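[wornstead-linen] Re: Hikska sheets and the "no iron" claim
Sunday, May 6, 2018

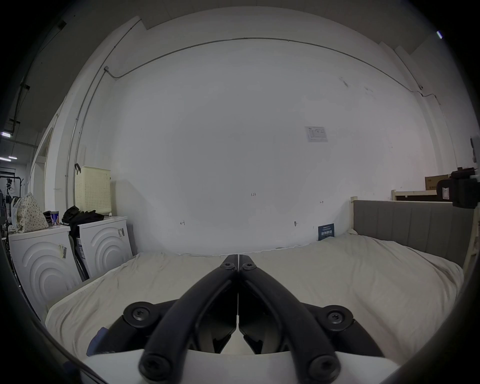
The bed at Endville. Cream-white sheet, grey headboard, plenty of creases.

Replying to the whole list, as there were two other people asking about this before Easter and I'd rather type it once. I've left the original message in chunks and put my answers between.

> Hello all. We are about to replace the bedding in both of our letting
> rooms and I have more or less settled on the Hikska sheets in cream. The
> leaflet says they come off the line smooth and need no ironing at all. Has
> anyone on the list lived with them? I am fed up with the iron and would
> happily pay a bit over the odds never to see it again.

I have, and I'd hang on to the iron.

We bought ours in December for the Endville room and they've been in and out of the wash ever since. They are decent sheets. They feel heavy enough to last, the hems are straight and the cream hasn't gone patchy. What they don't do is come off the line smooth, or out of the drum smooth, or out of the cupboard smooth. I followed the leaflet to the letter for the first few washes, down to the bit where you are meant to take them out within minutes of the machine stopping and give them a "firm snap". I snapped. My shoulder complained more than the creases did. You can see for yourselves what the top of the bed looks like, with folds running out to the sides.

Now, I know what somebody will say, which is that a sheet on a bed always has some creases and it all goes under the duvet. Fair enough at home. In a let room the guest pulls the cover back and the sheet is the first thing they judge you by. I had one lot ask very politely whether the bed had been changed. It had, that morning.

Things I've tried since, with results:

Cooler wash, slower spin. Some help. The sheets come out a lot heavier and take most of the day to dry, so it only works if you've got a gap between bookings and a breeze.

Less in the machine. More help than the above. One double sheet and the pillowcases and nothing else. It does mean running the machine twice where I used to run it once, and I'd want to see that in the sums before anyone tells me these sheets save money.

Tumble dryer on low with a damp flannel. This was recommended on here a while back with great confidence. I got a creased sheet and a dry flannel.

Spraying with water once it's on the bed and smoothing by hand. Works on the top. Takes five minutes if you do it properly, and then you have a damp bed and need to leave the window open. I can iron the part that shows in not much more than that.

Folding in a particular way. See below.

> Someone at the Wornstead market told me the trick is all in the folding,
> and that if you fold in thirds and roll the last bit you never get a hard
> line down the middle. Is that right?

You don't get a hard line down the middle, no. You get a lot of soft ones all over the place. I rolled ours for a month and couldn't tell you it was better. It did take up more of the cupboard. If you like the look of a rolled sheet on a shelf then roll them, but I wouldn't go expecting much at the bed end.

The thing that made the most difference was dull. I stopped storing them under anything. They used to live at the bottom of the pile with the blankets on top, and the weight was pressing every little fold in. They go on the top now. I'd have got the same benefit with the old sheets from the discount shop, I suspect, and it bothers me a bit that I never tried it before spending the money.

> I am also looking at the Arrieta bed with the padded headboard, as the
> old pine one has had it. Is the grey practical? My worry is hair products
> and so on. The brochure says the fabric "resists everyday marks".

Ours is the Arrieta, in the grey with the upright channels stitched into it and cream wood at the end. I'm less grumpy about this one but I have reservations.

The grey is a sensible colour. It hides a good deal more than the oatmeal would, and I've seen the oatmeal in somebody's house with a head-shaped patch on either side. As for resisting everyday marks, I'd like to know whose days they had in mind. Hand cream went straight in. It came out again with washing-up liquid on a barely damp cloth, dabbing, then a dry towel held against it, so no harm done. I wouldn't rub. Rubbing roughs up the surface and then you've got a clean patch that looks different from the rest, and you'll see it every time the lamp is on.

The channels are what I'd warn you about. They look smart in the brochure. They also collect dust, crumbs and fluff off the pillows in every one of those grooves, and a hoover with the flat nozzle slides over the top of the padding and leaves the lot where it is. You want the little brush head, and you want to go down each groove, top to bottom. It isn't hard work, it's just one more job on changeover day that wasn't there with the pine. If you've got two rooms with a headboard in each, think about whether you'll really do it in August.

> And is it worth having the shelf behind? I can picture it being handy for
> a lamp and a book.

So could I. There's a rail or shelf affair in cream with a slatted edge behind our headboard, and I had exactly the same picture in my head of a lamp and a book. At the moment there's a cardboard box on it.

That's my real trouble with any flat surface in a bedroom. You have it for the lamp and then it becomes the place where you set things down while you strip the bed. If you do go ahead with a shelf, the slats want wiping along the edge with a cloth over one finger, and I'd keep anything heavy off it as a matter of common sense with people's heads underneath.

I would also say measure for it. I didn't leave enough room to get an arm down the back, and I've lost two pillowcases and a paperback.

> Last thing, sorry for the long message. How many sets per bed are people
> keeping? I was told two is plenty.

Whoever told you that doesn't have back-to-back bookings in a wet spring. Two is plenty if your machine never breaks, the weather holds and no one spills anything. With two sets you've one on the bed and one in the wash, and if the one in the wash isn't dry by three o'clock you're standing there with a hairdryer.

We keep six for the two rooms, all the same size so that I needn't read the labels. I tried colour-coding by room once and it lasted until the first time I was short. Same size, same cream, all in one pile. I've heard the argument that they'll wear more evenly if you rotate them from the bottom, and perhaps they do, but that would mean lifting the pile and I've told you my views on weight.

A few other odds and ends, as you'll be doing the rooms anyway.

Buy one sheet before you buy the lot. Wash it five times, hard, the way you'd wash it on a bad week, and then decide. Every sheet in the world looks lovely out of the packet. The Hikska people will sell you singles if you ask, though it isn't on the order form.

Check the depth of your mattress against the sheet. The Arrieta takes a fairly deep one and with our topper on there wasn't enough sheet left over to tuck in with any conviction. A sheet that's just too small will ride up and crease whatever the leaflet says, and I do wonder if that's half of my trouble. I've taken the topper off to find out. Ask me again in a few weeks.

Look at the wall too. White paint shows every scuff and smudge, ours certainly does, and once the headboard is new the wall is what you notice. Do the painting before the bed goes in. I did it in the wrong order and I'm now putting it off.

Would I buy them again? The bed, yes, probably without the channels if they did a plain one. The sheets I can't make my mind up about. If they'd been sold to me as good thick cream sheets at that price I'd have been content. They were sold to me as sheets that don't crease — and they do.

If anyone on the list has a Hikska set that really does come out smooth, I'd like to hear what machine you've got and what spin you use. Please say whether you looked at it with the duvet off. I'm quite ready to be told I'm doing it wrong, but I'd want a bit more than "mine are fine".

The iron, by the way, is back on its hook on the landing and the board is behind the door. I do the top third and the pillowcases and leave the rest.

--
Wornstead Linen and Lettings list
To stop receiving messages, reply with "leave" in the subject line. Please trim quoted text where you can.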